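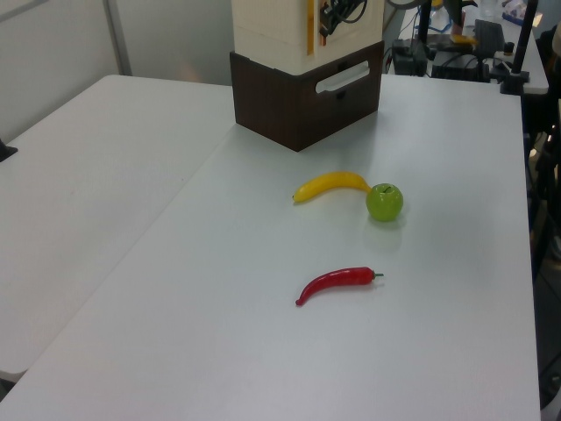
**Surkberg Toy Library: play food strand, second progress report to the Gunawardena Fund**

2020-06-10

The fund asked for a short report on what its money has bought and whether we would spend it the same way again. The answer to the second part is "some of it". We have kept to the headings in the grant letter, apart from the one on outcomes, where there isn't enough to say.

## What we set out to do

The bid said that loan boxes of toy fruit and vegetables would help children to name, sort and talk about food. We wrote that sentence ourselves in March and it now looks rather grand. A child with a toy banana will usually say "banana". Whether the same child wouldn't have said it over a real one at breakfast is something we have no way of telling, and we'd be wary of any toy library that claims it can.

We still think the boxes are worth having, for a plainer reason: families ask for them.

## The boxes so far

We planned 13 boxes. Four are out on loan and the rest are waiting for labels or for replacement pieces. Spending stands at almost 99 per cent of the amount set aside for stock, so there is very little room to change supplier now, even if we wanted to.

Most of the pieces come from the Tisico range. The colours are strong and children seem to like them. The catalogue calls the set "true to life", and we would have left that out. The apple is a very bright green and the chilli is as shiny as a new toy car. None of it matters much for a game of shops. It matters more if the boxes are sold to parents as a way of learning what food looks like, and our leaflet came close to doing that. It has been rewritten.

## The everyday table

The activity we have settled on is the simplest one we tried. A few pieces go on a plain table with plenty of space between them. The adult asks for one by name, or by colour, or asks which is the longest. The pieces are then moved and the questions asked again in a different order.

We use the banana, the green apple and the red chilli as the starting set. They differ in both colour and shape, which makes the early rounds easy. It also makes them a poor test. A child who picks out the red one when asked for the chilli may only know that it isn't a banana or an apple. We raised this at the planning stage and then forgot it when we wrote the scoring sheet. The sheet gives a full mark for a right answer at any point, so the marks look better than they should.

The remedy is dull. Later rounds need a red apple, or a green pepper, or something else that can be mistaken for its neighbour. These pieces are on order. Until they arrive we aren't sending in any scores.
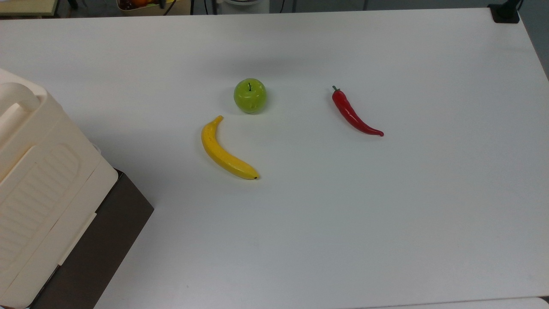
Plundilix, having read the draft of this section, wrote back that we were being too hard on the starting set: "An easy first round is there so the child wants a second one. Mark it or don't mark it, but please don't take it out." We accept that. The starting set stays and the first round will go unmarked. We don't accept the further suggestion that the early scores could be used "with a note", as notes of that kind tend to get lost by the time figures reach a poster.

## What has not gone well

- **The picture cards.** They were meant to go with each piece. The printed banana faces one way only, and children turned the toy to match it and then stopped playing. We have withdrawn the cards.
- **The return checklist.** Families tick that everything is in the box. It often isn't. Small pieces go missing first.
- **Feedback forms.** We have 2, both kind and neither of them useful.

## Until the next report

We will finish labelling, send out the remaining boxes as pieces come in, and try the harder rounds with the new stock. The scoring sheet will be cut down to a single side.

We aren't asking for more money at this stage. If the harder rounds show nothing, we would like the fund's agreement to go on lending the boxes simply as toys, and to drop the word "learning" from the lid. A yes or no on that would help us before the labels are printed.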